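4. Results: cup, bowl, dish and the words in between

4.1 What people said first

First answers came fast. Most of the 83 learners at the Trernard evening classes gave a name for every item on the list before the helper had finished the carrier phrase ("please pass me the..."). Speed was not what separated the groups. What separated them was what they did when the first word felt wrong to them, which we had not planned to look at and which takes up most of this section.

Plate was easy. Plate was easy for everybody, beginners included, and there is little to say about it. Bowl and cup were not. The trouble is old and well known in naming work: a wide cup with no handle drifts toward bowl, a deep bowl drifts toward cup, and soup in either one pushes the answer toward bowl. Native speakers drift too. But native speakers drift and don't notice. Our learners noticed, stopped, went back, and often talked themselves out of a perfectly good answer.

A learner from the lower class, in the December round:

"Cup. No. Cup is for drink. It is... small bowl? We have one word, I think. Bát. No, chén. My mother says chén."

That exchange turned up in some form in many of the transcripts from Vietnamese speakers, and Thoa Vi, who coded them, marked it as a separate type (regional doubt). Southern speakers use chén for the small rice bowl; northern speakers use bát, and for them chén can be a small cup for tea or liquor. So a learner who grew up in a mixed household brings the cup/bowl problem along from home, already unsettled, before any English enters into it. We did not ask about parents' home region in the first questionaire. We should have.

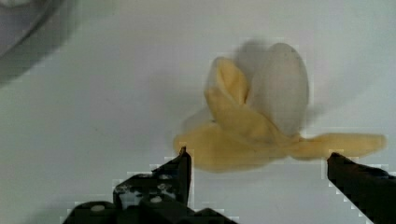 Chinese speakers had a different pattern. Wǎn for bowl was steady, bēi for cup was steady, and the unsure cases were with pán and dié, larger and smaller flat dishes. Yuxi Qin points out that these learners were looking for a size split in English plates and not finding a short word for it. Saucer was known to a few. Mostly they said "small plate" and moved on, and were right to.

4.2 Contents pull the name

Second finding, less expected. Learners were told to name the container. Many named what was in it or on it instead, or built the container name out of the food: "fruit plate," "soup cup," "the sauce dish." Fillers of this kind were more common in the upper class than in the lower one. This looks backwards. Our reading is that compounds are taught late and that the upper class had just done a unit on them (the Arriaga textbook, unit nine), so they reached for the new tool. Practice effect, probably. Lụa Cao disagrees and would rather call it a politeness strategy, the longer phrase sounding more careful to the speaker. The data here can't decide between the two.

Either way the result affects how the lists should be scored. "Fruit plate" for a plate with fruit on it is not an error. Under the first scoring sheet it was. We rescored all of it by hand, and the change moved a fair number of upper class learners from the middle band to the top one.

Condiments were a case of their own. Ketchup was known as a word by nearly everybody, and it was the container that dropped out of the answer: "ketchup," full stop, never "bottle of ketchup" unless the helper asked again. With a bottle lying on a plate, as in Figure 3, English has a tidy way to say all of it (the ketchup's on the plate), and the word bottle is not needed there either. So the learners who dropped it were doing what local speakers do. Three of us had marked it wrong before anyone stopped to try the sentence out loud.

Figure 3. Tabletop items: plate, ketchup bottle, orange slice, blue cup. 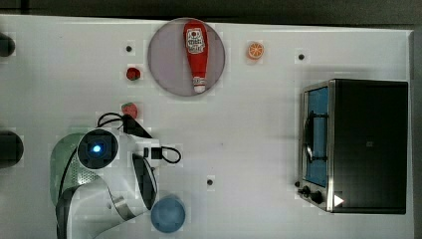
4.3 Self-correction

A self-correction was coded whenever a speaker gave one name, then another for the same item, inside a single turn. Flirnico marks pauses but not restarts, so these were found by reading. Slow work. Trí Vũ read the full set and Uyên Phan read a second pass without seeing the first codes. Where they differed the item was talked through; where talking did not settle it the item was left out.

Toward and away from the expected word. That split matters more than the raw number. In the lower class, corrections went mostly away: the speaker had bowl, doubted it, and ended on cup or dish. In the upper class they went mostly toward. We take this as a sign that doubt comes before knowledge in this part of the vocabulary. A learner first finds out that the line between two words is somewhere other than expected, and only later finds out where. For a few weeks the result is worse answers from someone who knows more.

Teachers at Trernard did not find this surprising. One described it as the month when students "get worse at dishes." She had seen the same with jug and pitcher, and with pot and pan.

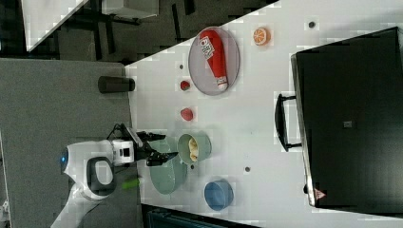 Color words were the usual way out. When the name would not come, speakers said "the blue one" or "the green one," and if two items had the same color they added a size. This works very well in a kitchen. It works so well that some learners had lived in Flondach for years and never needed saucer, ladle or colander at all, and they told us so with some pride. From a teaching point of view it is hard to argue. The words are not frequent. Most are outside the first 2000 on the list the school uses, and a learner who can say "the big green one, behind you" gets the dish just as fast.

Still, color plus "one" fails on the phone, and it fails in writing. The learners who worked in kitchens knew that. Their container words were better than their class level predicted, and ordering stock was the reason they gave.

4.4 Dish

Dish needs a paragraph to itself. It was the favorite escape word in the upper class and hardly used in the lower. It can mean a plate, a shallow bowl, a baking pan, any of the things in the sink, or the food itself. Learners who had found this out used it for everything, and the scoring sheet had no rule against it. Eight of them used dish for more than half of their answers. We kept these answers as correct where two local speakers accepted them on hearing the item described. They nearly always did. A stricter rule would lower the upper class scores, though the order of the groups stays the same under both rules, and the table in the appendix gives both.

Serving bowl, mixing bowl and so on were accepted in full. Also "bowl for mixing," "bowl of mix," and one "mixed bowl," which we argued over and then let in.

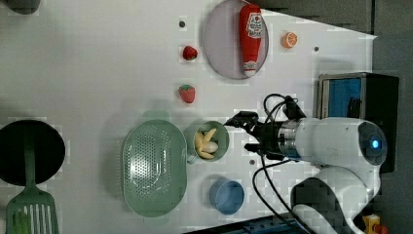

4.5 Limits

Some of these are plain from the above. Home region was asked late and is missing for the earliest learners, so the chén/bát point rests on the ones who brought it up without being asked. People who bring it up are likely the people who think about it. The helpers were also teachers at the same school, and a few learners clearly wanted to please them; longer answers may be partly that.

The list was short. Containers with lids were left off, which means jar, tin and tub are missing, and tub in particular would of been useful next to bowl. All sessions were in the evening after work, and tired speakers restart more. We have no daytime group to set against them. Finally, the two classes used different textbooks up to the middle of the term, and the compound effect in 4.2 can't be pulled apart from that with what we have. A follow-up with one textbook for both classes is being set up at Trernard now, with lids this time.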